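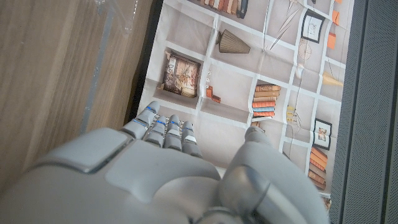
Tagebuch, April — Inventur im Lesezimmer

Drucken | Als E-Mail versenden

Um 7 Uhr aufgeschlossen. Es hat die ganze Nacht geregnet, der Eimer unter dem Dachfenster war halb voll. Ausgeleert, wieder hingestellt. Bei der Hausverwaltung angerufen, Band lief.

Heute Regal 8 gemacht, das sind die Reisebücher und der Rest der Kochbücher. Laut Kartei müssten dort 186 Bände stehen. Beim ersten Durchgang kam ich auf weniger, beim zweiten stimmte es fast, weil ein Stapel Wanderführer hinter die vordere Reihe gerutscht war. Zwei fehlen weiterhin. Einer davon ist der Griechenlandband von Nikolaidis, der schon im Vorjahr als vermisst eingetragen war und dann im Herbst wieder im Rückgabekasten lag. Ich habe ihn vorerst nur mit Bleistift ausgetragen.

Die neuen Etiketten von Burkix kleben schlecht auf Leinen. Auf glatten Einbänden halten sie, auf Leinen stehen nach einer Stunde die Ecken hoch. Die alten von Bodix waren besser, die gibt es aber nur noch in der breiten Ausführung. Von der Rolle mit 400 Stück ist ein gutes Drittel verbraucht. Für die Leinenbände nehme ich morgen wieder Papierstreifen und Kleister, das dauert länger, hält aber.

Mittags Brot und Apfel am Fenster gegessen. Gegenüber wird das Gerüst abgebaut, entsprechend laut. Danach die Zeitschriften gebündelt, Jahrgänge mit Lücken kommen in den Keller. Im Keller riecht es muffig, die untersten Kartons stehen jetzt auf Latten.

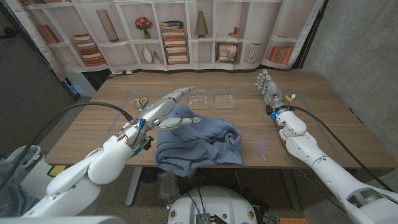
Abteilung Bestand und Buchpflege

Am Nachmittag kamen die Schüler mit der Rückgabe aus dem Winter, drei volle Taschen. Ein Atlas mit gelöstem Rücken, ein Kinderbuch mit Wasserrand, sonst alles brauchbar. Den Atlas habe ich gleich geleimt und unter die Presse gelegt. Das Kinderbuch bleibt eine Woche zwischen Löschpapier, dann sehe ich weiter.

Die Firma Plakell hat wegen der Buchstützen geschrieben. Lieferung erst in drei Wochen. Bis dahin müssen die Ziegelsteine reichen, die ich im letzten Jahr in Packpapier eingeschlagen habe. Schön sind sie nicht, aber sie kippen nicht um.

Abends noch die Kartei nachgetragen. Mit Regal 8 sind jetzt etwas mehr als 1.000 Bände durchgesehen. Die Romane kommen zuletzt, dort wird am meisten umgestellt und es lohnt sich nicht, vorher anzufangen. Rücken tut weh vom Bücken — morgen den niedrigen Hocker mitbringen. Und Kleister ansetzen, bevor ich die Regale aufmache.

18 Uhr abgeschlossen. Eimer wieder fast leer.

Kontakt | © Lesezimmer, Abteilung Bestand und Buchpflege | Nach oben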